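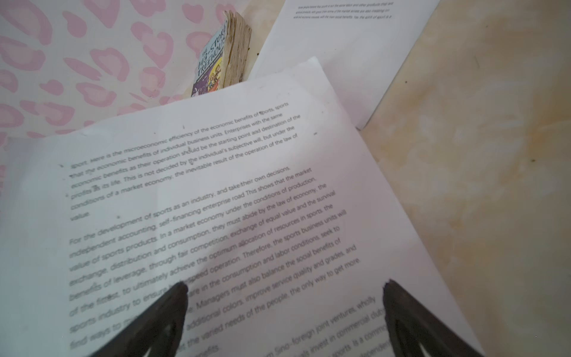
*Wrist camera close over one of the printed pages, fingers apart, Treehouse book behind.*

7 Sep 2023, Broria cell, Jestau workshop

Long entry, sorry, but I promised myself after the July muddle that I'd write things down while I still remember them, and there is a fair bit to remember. If you only want the settings, they are at the bottom.

I started with the wrist cameras, which I'd been putting off. One of them had been drifting a little in its housing, only enough to make the fingertips sit lower in the view than they should, and I'd been blaming the calibration for it (poor calibration!). It was the mounting screws. I took them out, cleaned the threads, put them back with a tiny dab of the Kwak threadlocker and left it all alone over a cup of tea. Please don't be tempted to nip them up any further. The housing is only plastic and I have already cracked one.

For checking the view I like the printed sheets very much. It's that sports economics handout, in rather lovely roundabout English, and I have now read the bit about self-financing enterprises more times than its author can have done. Small black text shows you straight away where the focus falls. Close in under the fingers it goes to mush and further up the page it's nice and crisp, and that's what I'd expect with the lens where it is, so I have not touched the focus ring. The marbled floor is hopeless for this, being all soft swirls with nothing to get hold of.

Next the fingers themselves. I gave the tips a wipe with a barely damp cloth, as they pick up dust from the paper and then begin to slide on it. There's some wear on the dark faces, more on the edges than the flats. I'd call them good for a while yet, but a new pair from Kwak takes 7 working days to come, so let's order before we need them this time.
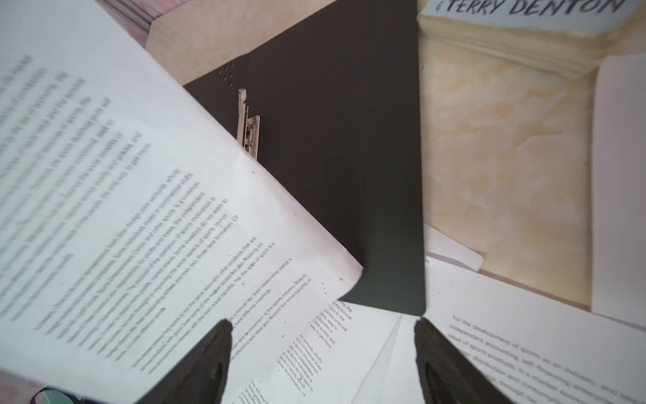

The clipboard folder is a good test of all this, and a meaner one than it looks. It's matt and dark and the grippers have to come down flat to it without catching the spring clip. With the old height offset I had a fingertip landing on the metal, which made a horrid noise and tripped the current limit on the wrist. I have raised the approach by 3 mm and slowed the last part of the descent, and I ran it through a good many times with my hand near the stop button. No trips. I'd still like somebody else to try it with a different stack of paper, because mine has been handled so much that it has gone soft and wavy and may be flattering us.

Cables took up the rest of the morning. The corrugated conduit had crept down on one arm, so that the elbow was pulling on it at full reach. I cut the old ties off, fed some slack back towards the base and tied it again, leaving the ties just loose enough that the conduit can turn inside them. The camera lead wants its own generous loop, clear of the joint. I know it looks untidy! Every time one of us tidies it up, we end up with a dead camera a fortnight later.

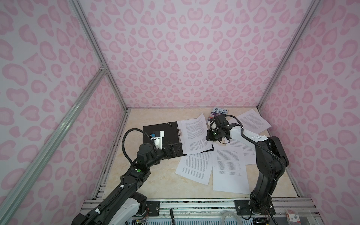 *Both arms over the pages, left gripper down on the clipboard, right one by the book.*

While I was down at the base rail I went along the bolts with the small torque wrench. A couple near the left arm had eased off slightly, nothing frightening. I didn't disturb the corner posts or the bracket. They were squared up in July with a great deal of swearing and the pink panels hang off them nicely as they are.

Still to do: the firmware on the right arm, which Dostitz would like us to update. I'm in no hurry, as the present one behaves, and I'd want a free afternoon in case we have to roll it back. The wiring at the two bottom corners could do with proper labels as well. I can follow it by colour but I did the wiring, so that proves very little.

Settings as left:

- Approach height: raised by 3 mm, both arms
- Final descent: slowed to 2 cm/s
- Gripper current limit: 73 per cent, unchanged
- Camera focus: unchanged
- Threadlocker: in the drawer under the bench, lid on properly please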